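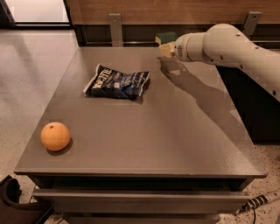
According to Ysaline Lemaire, a kitchen sponge should go in the bin on the day you first wonder whether it should. She said this when we asked her to try out our questionnaire, and we ended up using her remark as one of the statements people could agree or disagree with. More people disagreed than we expected.

Washing up in shared kitchens: what students at Prustden do and why

Background

Our project looked at how students who share a kitchen do their washing up. We chose it after the November house meeting at Clanavow, where most of the evening went on the state of the sink. We wanted to know how often sponges and cloths are replaced, who buys them, and whether a written rota makes any difference.

Method

We sent a questionnaire to residents of 4 halls and got 196 replies. It was open for two weeks. Clanavow, Fabbri and Flenddale have shared kitchens on every floor. The remaining hall, Prustden Old Court, is catered and only has small pantries, so its answers are kept separate in the tables and left out of most of what follows.

We also asked each kitchen to keep a diary sheet on the fridge. People wrote down when a new sponge was put out and when the old one was thrown away. Some sheets were filled in well. Others went missing or were used for shopping lists, and we did not try to fill the gaps.

Results

The most common answer to "When do you replace the sponge?" was "when it smells". The next was "when it falls apart". Very few people replaced it on a fixed day. At Fabbri several people said they had never replaced one and did not know who did.

Kitchens with a rota did the washing up sooner after meals, but they did not change their sponges any more often. When we read the rotas again we saw that most of them list the bins, floor and hob and do not mention sponges or cloths at all.

Cost did not come up much. The reason given most often for keeping an old sponge was that there was no spare in the cupboard. Flenddale buys washing-up things out of a shared tin, and its diary sheets show the most regular changes. Almost 2 in every five people there had bought a sponge that term.

Problems with the study

People who care about washing up were probably more likely to reply. We also used the word "sponge" for everything, and some residents only use a brush. A few of them wrote this across the form. We did no lab work, so we cannot say which kitchens were cleaner, only what people told us they did.

Suggestions

Add sponges and cloths to the printed rota. Keep spares under the sink. Let the sponge drain between uses, and keep a separate one for the hob.

Last updated: Thu 4 March

Comments

flenddale_top_floor: The tin only works if people put money in it. Ours was empty by the middle of term.

Marnie: Did you ask about tea towels? Ours are far worse than the sponge.

K.: Brush user here. Please have a brush option next time, I didn't know what to tick.

flenddale_top_floor: Agree about the tea towels.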